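Elin Watkins has run the furniture repair shop at Brunley for long enough that people bring her tables their grandparents bought there. I went to see her in February, when trade is slow and she has time to talk.

She started under Marjan Talebi, who taught her to strip old varnish by hand. "Marjan wouldn't have a sander in the building," she says. "I was there 2 years before I was let near a customer's table." 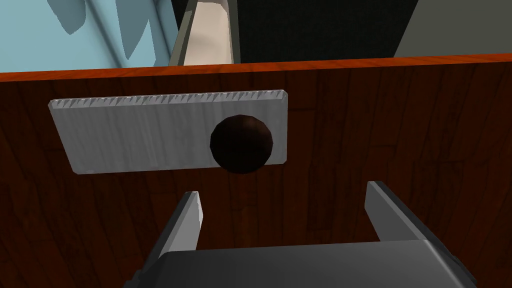 Most of the work now is water rings and split tops. She charges £158 for a full refinish of a small table and hasn't put it up in four years. "I should. Zachary Bouchard over in Skotstead asks nearly double, and he's got a waiting list." 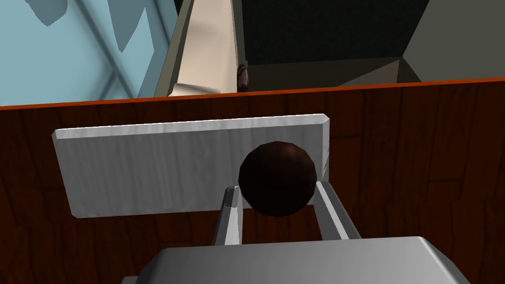

Colour is what customers argue about. They ask for oak and mean honey, or they ask for mahogany and mean anything red. Watkins prefers a reddish-brown with the grain left showing, and a thin orange-red rim along the edge doesn't put her off. "People think an edge has to match. It doesn't — it has to look meant."

She won't touch painted pieces. One came in from a house on Ebrahimi Street with roughly six coats on it, and she sent it home again.

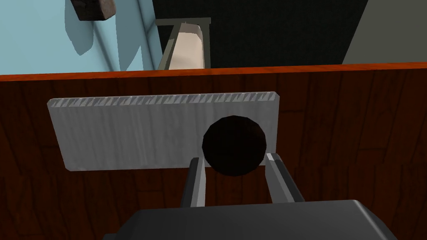
## On taking an apprentice

Tahmineh Najafi starts in the spring, three mornings a week. "She'll be on scrapers and wax to begin with," Watkins says. "She's asked about a sander already. I said we'd see."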